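Ticket: Canpolat app, photo upload stops at 35 percent
Opened by: Firdevs Yurt
Assigned to: Gion Prantl
Status: open

Firdevs Yurt, 22 Aug 2021
Since I installed the new version on my phone, the upload of pictures always stops at 35 percent. No error message comes. I have tried with Wi-Fi and with mobile data, the result is the same. Small pictures go through normally. The one attached stops each time. 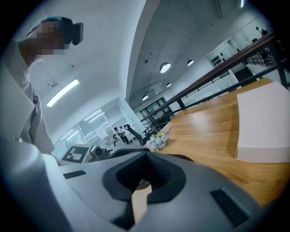 Attachment 1: person in a cap at a wooden table

Gion Prantl
Thank you for the clear report. I could repeat the fault on my test phone with your file. The server log shows error 400 on the second part of the upload — the app sends the wrong length for it. Could you please switch off "Upload in parts" under Settings, Network, and try once more?

Firdevs Yurt
I did this and now the picture is uploaded. But after I close the app, the setting is on again.

Gion Prantl
I see the same here. I made a separate ticket for the setting and gave it to Golnar Akbari. The upload fix is planned for September. I leave this ticket open until then.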